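Senadstead publishes a plain-language guide to gripping safely at home

FAMHAM, May. Senadstead is happy to share its new good practice guide for robot arms used in people's homes, and we would like to thank everyone who read the drafts, argued over the wording and sent them back covered in notes (some of them twice!). The guide is free to download and free to copy, and it covers how a two-finger gripper should take hold of an object, how long it should keep hold, and what it should do when it isn't sure.

Most of the rules that arm builders work from were written with factory floors in mind, where the parts are all alike and the table is bolted down. A bedroom is a different sort of place, with soft bedding, pillows that shift, and old wooden things with worn edges. The guide asks that an arm close slowly on wood of that kind, with a pad on each side, and that it pause before lifting if the object is standing on anything soft.
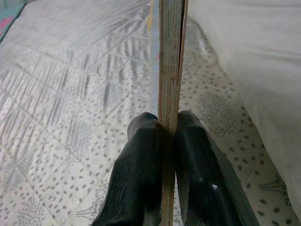 "We kept coming back to the pause," said Mateja Golob, who led the writing. "People in the test homes told us they felt so much better when the arm waited a moment, and I have to say I felt better too."

The advice grew out of 848 practice grips logged by teams at Minami and Istar over the winter. Getachew Asfaw looked after the section on pad wear, which suggests checking the finger pads every 400 grips and wiping them down at the start of each session. Esperanza Thibodeaux wrote the pages on talking with householders before any work begins, and those are the pages we've had the kindest letters about.

A printed edition will follow, with wider margins for notes. Groups wanting a set for training can write to Ljubica Stojanović at the Famham office.

Comments

pkettle: Read it over lunch. Is the 400 figure for rubber pads only? Ours go shiny well before that.

Sena Wumbei: Glad to see the householder pages made it in. Please do a large print one as well!

marrowfield: download link gives me the old draft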